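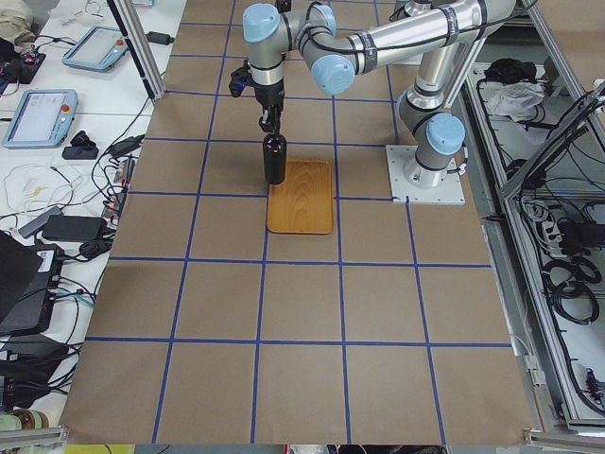

Every bottle in the house should stand on a tray

Last updated: December

I have held this opinion for long enough that my family has stopped arguing with it. A bottle of oil, soy sauce, vinegar or dish soap should not stand directly on a counter. It should stand on a small tray with a rim, and the tray should have a fixed place.

The reason most people give against it is clutter. My neighbour Virgil Voicu says a tray is one more thing to wipe, and he keeps his oil beside the stove on bare laminate, where it has left a ring I could find in the dark. He wipes that ring every night. I wash my tray once a week, in the time it takes the kettle to boil.

Bottles drip. You can buy the expensive pourer, you can turn your wrist at the end the way they do in restaurants, and oil will still run down the outside of the glass and collect at the base. Dark bottles are the worst for it, as you don't see the run until your palm is slick. Without a tray, the oil goes on the counter and then on the underside of whatever gets put down next.

What sort of tray

Small and wooden, with rounded corners. I have tried the others. Glazed ceramic is easy to clean but it rings every time you set a bottle down, and mine chipped within 10 days. Steel shows every fingerprint. Plastic slides. Wood is quiet and it grips a little, and if the grain is a warm colour it looks right next to most things people own.

Square corners are a mistake. Grease and crumbs settle in them and you end up going in with a toothpick. A rounded corner can be cleaned with one pass of a cloth.

The rim matters more than the timber. A flat board will hold a bottle well enough, but the first real spill goes straight over the side. A raised edge keeps it where you can deal with it.

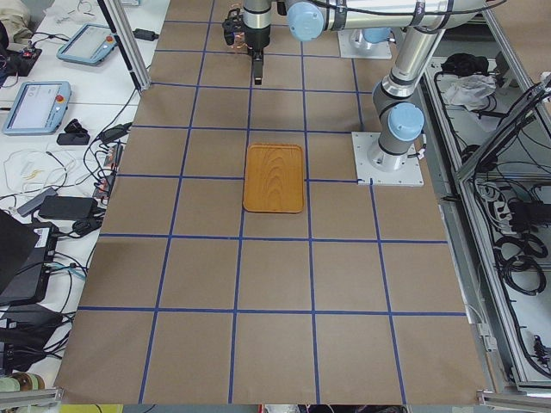 How big

Smaller than you think. This is where I part ways with Eimear Ó Conaill, who taught the home organizing evenings I went to at the Wilterport library and who likes a tray the size of a newspaper. Her argument is that everything you cook with should be in one spot. I followed her advice for a winter. By the end of it the tray held two kinds of salt, a dead lighter, elastic bands and a jar of something from my brother-in-law. A big tray is a shelf without a wall behind it, and it fills up like one.

A small one has room for a bottle or two and refuses the rest. When it is empty you notice, and you go looking for the bottle.

What it costs

Very little. Mine came from a second-hand shop in Trodard and cost 5 dollars. I have seen new ones at 34 dollars that were no better made, and a set of nesting trays at nearly 238, a price I can't defend for something whose job is to sit under vinegar. Look for a bottom that lies flat and a finish that hasn't started to peel. Rub it with food-safe oil when it starts to look dull, and don't leave it to soak in the sink – I split one that way.

Virgil has read this and remains unmoved. His ring is still there beside the stove.

We use cookies to remember your preferences and count visits. Accept | Manage settings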